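PRESS RELEASE
For immediate release

Dindivex opens registration for the Salmont Flower Arranging Weeks

Salmont, 25/05/2019 - Dindivex, the organizer of craft courses for adults, is pleased to announce that registration is now open for the Salmont Flower Arranging Weeks. The program will bring together beginners, home decorators and shop employees who wish to learn the work with artificial flowers in a serious way. The courses will take place in the Harasym building, on the second floor, and they will continue until the end of January.

The program contains 73 classes. Each class has 16 places, and each participant receives a personal set of stems, wire and tape for the length of the course. The evening classes are intended for people who work during the day. The weekend classes are longer and include a lunch break.

Last season Dindivex received 1822 requests for its flower courses and could accept only 517 of them. For this reason the company has moved from its former rooms on the ground floor to a bigger space in the same building, with better light and with a separate storage room for the materials.

"Many people believe that artificial flowers are only for people who forget to water the real ones," said Seren Kemeys, head of courses at Dindivex. "I had the same opinion before I started. But a good arrangement asks for the same eye. You must understand the height, the weight and the empty space between the stems. With artificial material you can take everything apart and begin again, and for a student this is a great advantage."

The course is divided in four levels. In the first level the participants learn how to open and shape a stem that was packed flat, how to cut the wire and how to fix an arrangement in a low bowl. The second level is about table pieces and wreaths. The third level treats larger works for entrances and shop windows. The fourth level is open only to participants who finished the third one, and it ends with a small public exhibition in the entrance hall of the Harasym building.

A new element this year is the repair class. Participants may bring old arrangements from home, clean them and replace the damaged parts. Dindivex asks them to remove the dust with a soft brush before they come.

The stems and leaves for all levels are supplied by Grutunano, which also supplied the course last season. Belmiro Arruda, sales manager of Grutunano, will give an introduction to materials in the first week. "People ask me always which flower looks most real," said Mr. Arruda. "I answer that they should look first at the leaf. If the leaf is poor, the most beautiful rose will not help."

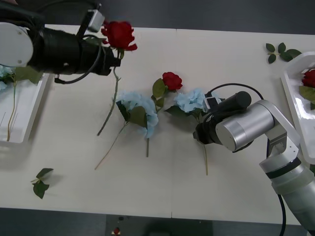 Artificial flowers and leaves on a long white table. Photo: Dindivex

Registration and prices

Registration is possible at the reception desk of the Harasym building or by telephone. The price of each level includes the materials and the printed course book. Participants who register for two levels at the same time receive a lower price on the second one. Groups from shops and hotels can ask for a private class - in this case please write to Dindivex at least three weeks before the desired date.

Places are given in the order of registration. Participants who were on the waiting list last season have been informed by letter and have priority during the first week.

About Dindivex

Dindivex organizes courses in flower arranging, bookbinding and basket making for adults in Salmont. All courses are taught in small groups.

Press contact

Seren Kemeys, head of courses
Dindivex, Harasym building, second floor, Salmont

Journalists who wish to visit a class are kindly asked to announce their visit two days before.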